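Learning to sleep again, one boring evening at a time

13 January 2018

I slept for seven hours and woke up before the alarm. Twice this week! If you've been reading this blog for a while you'll know how big that is, so forgive me if this post is a bit giddy.

Last May I was getting up at 3 every single night, wide awake, running through work emails in my head and then looking at my phone to check whether the emails were as bad as I thought they were. (They were usually fine.) I had tried the teas and the sprays and a very expensive mask that made my ears hot. Then my friend Hamish Nepia lent me a paperback on sleep with half the pages folded down, and I read the whole thing on the train to Tapsell and back.

Most of what was in it is dull stuff, and I mean that fondly. Get up at the same time every day. Get outside in the morning. Stop drinking coffee after lunch, which hurt. Don't lie there fighting it – if you've been awake a good while, get up, sit somewhere dim, read something slow, and go back when your eyes get heavy.

The fixed wake-up time was the one that did it for me. I picked 6:30 and stuck to it for 18 days before I felt any difference at all, and for the first stretch of that I was a zombie. I put salt in my oatmeal. I called my boss "Mom." But somewhere in the third week I got sleepy at ten in the evening, properly sleepy, the way I used to as a kid in the back of the car, and I went to bed and that was that until morning.

I kept a notebook the whole way through and I'm so glad I did! It has 136 nights in it now. I only wrote down when I got into bed, when I got up, and a score out of 5 for how I felt at breakfast. The scores jump all over the place at first and then they slowly settle down. There's a bad patch when I went to Zastemden for my cousin's wedding and stayed up dancing, and I wouldn't change one minute of it.

A few of you asked about pillows after my last post. I went down a deep hole on this one. I'm a side sleeper with wide shoulders, and for years I used a thin flat thing I'd had since college, so my head was tipping down all night. Going up to something fuller helped my neck within days. My sister sleeps on her stomach and can't stand anything thicker than a folded towel, so please don't take my word for it. Borrow one for a night if you can, or fold what you've got and see how that feels.
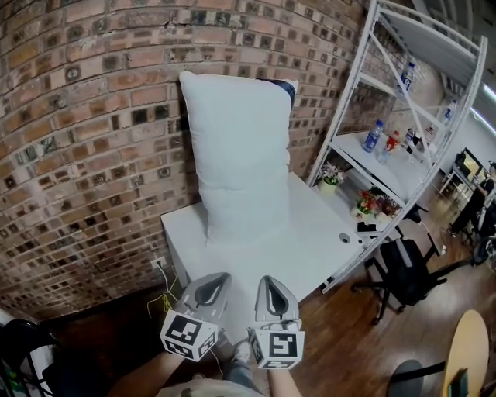
The other thing I changed was the light. My street has a lamp right at window height and I'd stopped noticing it years ago. I hung a heavy curtain over the blind, and the first night I walked straight into the dresser – it was that dark. I love it. I've moved the dresser.

I still have bad nights. I had one on Tuesday's kind of workload, big deadline, too much cheese, and I was up reading a history of the Irnska canal locks until my feet got cold. The difference is that I don't panic about it anymore. One rough night used to turn into a rough week because I'd nap, then go to bed too early, then lie there getting mad. Now I get up at 6:30, go for my walk, grumble a bit, and the next night usually sorts itself out.

Next I want to try cutting out screens for the last hour before bed, which I've been putting off because I'm halfway through a very good show. I'll start once I've seen the finale. If any of you have done it, tell me in the comments what you do with that hour!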